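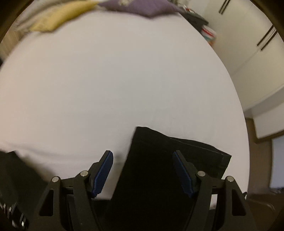

Guest Info > Staying With Us > Linens and Laundry FAQ

Linens and Laundry at Jorkwood

How often are the sheets changed?
Before every arrival, and every fourth day if you stay longer. If you want them changed sooner, leave the green card on the pillow before 10 in the morning.

What if I don't want them changed?
Hang the card on the outside door handle. We will skip the bed but still bring fresh towels and empty the trash.

What size are the beds?
Rooms on the garden side have one queen. Rooms on the street side have two twins, which can be pushed together if you ask when booking. We can't do it on the day of arrival, as the rails have to come off first.

Can I get a different pillow?
Yes. We keep foam, feather and buckwheat. The buckwheat ones run out in August, so write ahead if you need one.

Are the sheets washed with scented soap?
No. We switched to an unscented powder in 2015 after several guests asked. The towels are washed with the same powder. We don't use fabric softener on anything.

Do you wash guests' clothes?
We do shirts, pants, underwear and socks. Bags are in the closet. Fill in the slip, put it in the bag and bring it to the front desk by 10 a.m. Clothes come back folded the next afternoon – on hangers only if you tick that box. Dark items are washed separately in cold water. We don't take silk, wool or leather.

Is there a washing machine I can use myself?
There are two in the basement, next to the bike racks, and one dryer. They take coins. The desk can make change until it closes for the night. Please don't leave a load sitting in the dryer on weekends.

I left something behind. What now?
Write to Khairul Gunawan at the desk with your room number and the date you left. We hold clothing for 94 days and mail it at cost. Phone chargers go in the box by the stairs and you are welcome to look through it.

I spilled something on the bed. Will I be charged?
Not for ordinary stains. Tell us the same day if you can, as coffee and wine are much easier to get out early. Hair dye is the exception – we charge for the sheet.

Last updated May 3, 2018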